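Visit report: Terkberg open day, 9th May

The flyer promised "a living history of the furnished home". I've been on enough of these outings to read a line like that with one eyebrow up, and I went along mostly for the looms.

Terkberg is at the far end of Pellau, past the sale yards, in a long brick building with 1864 painted over the door in gold. That date is all over the place: on the tea towels, on the staff aprons, on the side of the van. I asked when the weaving started and got a long answer about wool stores. As far as I could make out, the brick shell is from 1864, it held wool, then feed, then nothing much, and the looms came a good deal later. A fine enough story, but it isn't the one on the tea towel.

Entry was $17, with the tour included and parking extra. The parking wasn't on the flyer.

The weaving floor

This was the good bit and I'll say so. Two looms were running and the noise gets you in the chest. We were shown how a damask gets its pattern from the weave, with the shine going one way in the figure and the other way in the ground, so you can turn it over and see the same design swapped. The young woman on the second loom stopped it twice to let people look at the back of the cloth. She also gave a straight answer when I asked how much of what's sold in the shop comes off these machines. Hardly any, she said. The rest is woven overseas to their patterns and finished in Pellau.

Fair enough, but the swing tags in the shop say "Terkberg woven". I bought a remnant anyway, a blue stripe, enough for a piano stool.

The furnished lounge

After the looms you go through to the lounge, done up with carved frames and scrolled arms, everything in a beige and brown damask. If you like that look you'll be in heaven. I find it heavy, and I'd want to know how it goes in a Pellau summer with the sun on it. The guide told us the dyes were fade-proof. No cloth I've ever covered a chair with was fade-proof. What was the test, and how many hours? The guide didn't know and said somebody would email. 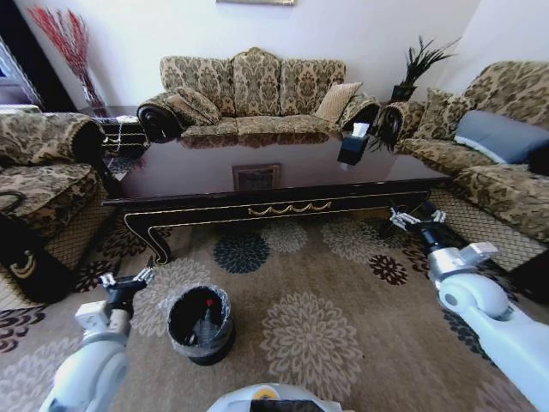 Another member of our party thought I was being stingy about all this, and said so on the bus: the carving was well done, the pattern was decently matched as far as she could see, and you can't expect a guide to carry test results around in her pocket. She would have the three-seater tomorrow if she had the wall for it.

I'll give her the carving. On the price I won't budge. The suite list in the shop starts at a figure I would want to sit down for, and when I asked what was under the cloth I was told "quality foam". That's a word and a material. What density? Are there springs, and if so, what kind, and are they tied by hand? Anyone who has stripped back a fancy sofa and found webbing stapled to chipboard will know why I ask. I'm not saying that's what Terkberg does. I'm saying I left without knowing.

The talk

Next was a talk on "heritage finishes", which ran over by a fair bit. It covered gloss, lacquer and gold trim on tables. The speaker was keen on a high polish and had a lot to say about depth and warmth. Very little about rings from cups, or what happens to a glossy top once a family has had it for a few years. I've repaired a few. A high gloss shows everything, and you can't touch up one corner without the rest telling on you.

A question from the back about whether the gold was leaf or paint got a reply about tradition. I wrote "paint?" in my notes and left it at that.

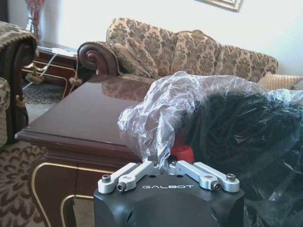 Trellstead Upholstery and Furniture Club – Visits and Outings

For those who weren't there, the club covered half the bus, and members paid their own entry. Nineteen of us went. The bus was the small one from Ocampo Coaches, and the back heater still doesn't work.

Carpets got their own section of the tour, which I hadn't expected. The claim was that a patterned carpet "lasts 100 years if cared for". I wrote that one down word for word. Whose 100 years? In a front room that's opened for visitors at Christmas, maybe. In a hallway with a dog, I'd give it far less. The guide did say something sensible about pattern hiding wear, and about turning a loose carpet end for end every so often so the traffic moves. That's good advice and it costs nothing, which may be why it got one sentence.

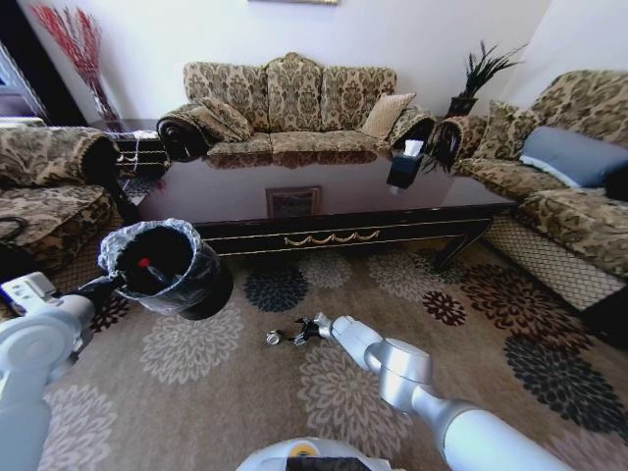
Terkberg lounge: patterned carpet.

A few of us asked about underlay and were handed a brochure. It has a picture of a sheep on the front and the underlay on page two is rubber.

The repair bench was shut. It was on the flyer, it was the reason at least three of our lot came, and there was a card on the door saying it would be back in August. I'd have been happier if they had put that on the website, where it was still listed that night when I looked. The woman at the desk was apologetic and offered us a free tea each. The tea was good. The scones were dry, and I'm told the lamingtons were the thing to have. 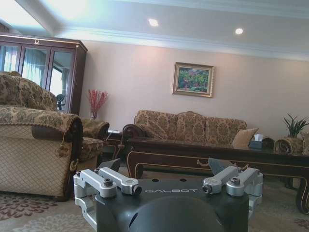

Would we go again?

For the looms, yes, and I'd go on a quiet weekday when you might get longer with the weavers. I'd skip the finishes talk. I wouldn't buy a suite on the strength of a tour, from them or anyone else, without tipping the thing up and having a look at the underside first. Take a torch.

If the repair bench does open in August we may put a second trip to the vote. Ring before you set out. The email about the fade testing hasn't come yet, and I'll add it to the bottom of this page if it does.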